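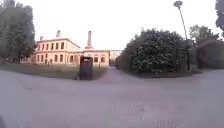
The Boditz Film Archive will open its winter season with a retrospective of the Asamoah company, whose features and shorts were seldom screened outside their own region. Around 70 titles have been catalogued so far, and 15 will be shown to the public. Exteriors for the company's best-known drama, Flarken, were shot in the grounds of a country institution, and audiences will recognise the type of setting: a long two-storey building with cream-coloured walls and tall windows in two rows, facing open asphalt. The director kept the actors at a distance from the house for most of the opening reel.

Flarken had a difficult release. The distributor, Catix, withdrew it after 2 weeks and returned it to cinemas the following October in a shorter version.

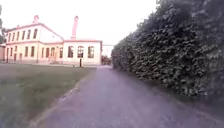
The shorter version was the one most critics reviewed, and it established the reputation of its leading actress. The longer cut was thought lost until a print was found among the company's papers. It restores the garden conversations and a second ending.

Both versions will be screened, with an interval between them. The archive has prepared new programme notes for each. 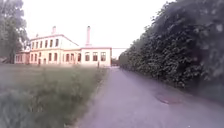 A path beside a tall hedge.

Tickets go on sale at the archive box office on 14 December 2005. Members may reserve seats in advance by post.

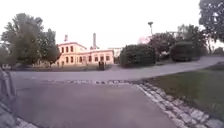 Will the short films be shown separately?

They will be shown before the main features, and one ticket admits the holder to the whole programme.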